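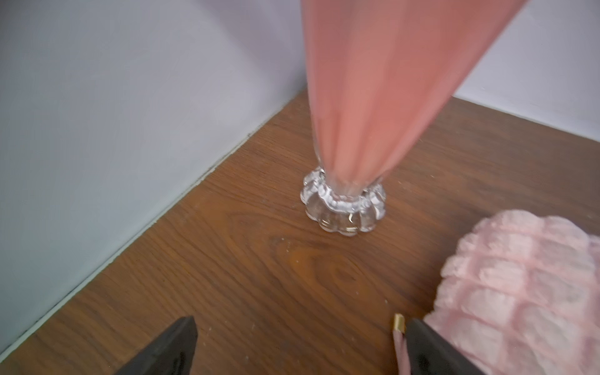

Pink vase with a clear glass foot, on a wooden table

Subject: Re: [builtheritage] Gedbridge Corn Hall - date and architect

On Thursday Asabe Briggs wrote:

> Hello all,
>
> I am finishing the entry on the Gedbridge Corn Hall for the
> gazetteer and would like to settle the attribution before it
> goes to the printer in September. The usual account gives the
> hall to Usman, built in two seasons as an exchange for the
> grain dealers, with the reading room over the porch added
> before opening. The nickname "the Lantern" is supposed to come
> from the glazed turret, which was lit from inside on market
> nights so that carters could find it from the Naltik road.
>
> The sources I have are the town guide, the plaque in the
> vestibule, and the Jamura survey, which all agree. The Jamura
> people also measured the main room and give it a capacity of
> 500 for dinners. Unless somebody objects I will print Usman as
> architect without a question mark, and the lantern story as
> the origin of the name.
>
> Asabe

Asabe,

I object, or at least I'd like the question mark back.

Your three sources agree because they're one source. The plaque went up after the town guide was printed and repeats its wording down to "handsome and commodious," and the Jamura survey cites the plaque. So what we have is the guide, and the guide gives no reference for anything. I went through the copy in our library last winter hoping for a footnote and there isn't one in it anywhere, not even for the church.

On Usman. The office certainly worked in the county, and there is a signed sheet for the Naltik market house, so it isn't a crazy idea. But the only drawing I know of for the Corn Hall is the long section in the builder's papers, and it is unsigned. The lettering doesn't look like the Naltik sheet to me. I'm no expert in lettering and I'd be glad to hear from someone who is, but the numerals are quite different, the sevens especially. It is also drawn to a different scale from the one on the Naltik sheet. That proves nothing by itself. Offices had more than one draftsman.

What bothers me more is the building. Go and stand in the side alley and look at the brickwork. From the street corner to the third buttress you get a thin, even brick with tight joints. After that it changes to something coarser and a shade browner, and the string course steps up by most of an inch where they meet. Someone stopped and someone else started. You can see the same break inside if you follow the roof trusses: the iron ones run over the front bays and then it's timber to the back wall, boarded in so you don't notice unless you look up past the gallery. "Built in two seasons" might cover that, if the first builder went broke over the winter. It might also mean the back part is an older warehouse that got a new front. I lean toward the warehouse, and I wouldn't print that either.

If it is a warehouse with a front, then "architect: Usman" is answering a question about perhaps half the building, and the gazetteer should say which half.

The reading room: I think you're right that it's early. The floor joists are built into the porch wall and not hung off it, so it can't have been added much later. But "before opening" is very exact. Who says so? The guide again, I suspect.

Now the lantern. I've heard this story about four different towns, and in each one the carters are lost and a kindly building shows them home. Two difficulties. First, the turret is a ventilator. It has louvers on the two faces you can't see from the square, and the glass on the others starts well above the floor of the thing, with no ladder and no landing. How did anyone get up there on a market night to light it? You could run a gas pipe up, I suppose, and if somebody finds a capped pipe in the roof space I will take all of this back. Second, the Naltik road comes in behind the hill. I drove it again to be sure. You don't get a view of the roof until you are past the bridge, and by then you could read the name over the door.

There's a duller explanation. The rate book lists a tavern on the next plot called the Lantern, at number 67, and the dealers seem to have done a good deal of their business there before they had a hall. A name moving over from the place next door is about as ordinary as it gets. I can't show that it happened. I can only say the tavern is in a document and the lit turret is not.

One small thing on capacity. I don't know how Jamura got to 500 for dinners. The same number is painted on the fire notice by the gallery stairs, where it plainly means people standing, and I wonder if it was just copied across. With tables in, and the columns where they are, I can't see it. If they have a seating plan I'd like to look at it. Otherwise I would leave the number out altogether, or say some 500 standing and give the fire notice as the source.

So, for the entry, could you live with something like this:

"Corn exchange, the front range attributed to Usman (town guide; no drawing signed). Rear bays of different brick and with timber trusses, possibly earlier. Known locally as the Lantern; origin of the name uncertain."

It's shorter than what you have and I know the printer has left you a full column. There is plenty to fill it with. Nobody on this list has ever written up the cast columns, and they have a foundry mark on the base, under the paint, on the one nearest the kitchen door. I could read a J and what may be an N - bring a flashlight and something to kneel on.

Two questions for the rest of the list, if anyone is still reading:

Does anyone have a photograph of the back elevation from before the loading doors were bricked up? I've only seen the postcard, and that has a tree in the way.

And has anyone been in the roof? The hall manager told me the hatch was painted shut, which I believe, but he said it had been like that "always," and I'm less sure about that part.

I can send Asabe scans of the section drawing and the rate book page tonight. They're too big for the list.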